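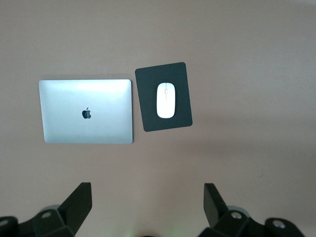
When does the Geltness library start its new late hours? Monday night, with the doors open until 9 p.m. four nights a week.

December · By the Londard Desk · 2 min read

GELTNESS – Night owls get their wish. The Geltness branch library will stay open late through the end of winter, after a petition with 850 names landed at the town office last month.

Late hours run Monday to Thursday. Closing time was 6 p.m. before, which left anyone with a day job pretty much out of luck. Sunday stays as is, noon to 4.

Money for it comes from the town's leftover snow budget. $3000 for heat and lights, plus staff time that was already on the books. Council passed it in one vote, no debate, and moved on to parking.

Upstairs study room gets 39 seats, first come first served. No bookings for now – the library says it may try them if lines get bad. Wifi stays on untill closing. Printing shuts off 15 minutes early, so don't leave the term paper to the last second.

The bus is the sticking point. Route 2 makes its last stop outside the library at 8:40, and riders from the Hedel side have asked for one more run. The bus office says it's looking at it. No date given.

Hứa, the noodle place across the street, plans to keep its kitchen open to match. Soup and tea only after 8.

Kids under 12 need an adult with them past 6. Book drop is open all night, same as allways. Holiday week hours go up on the front door once they're set.

Recent
Hedel footbridge shut for repairs
Londard pool raises locker fees
Leaf pickup runs one more week
School board moves meeting to evening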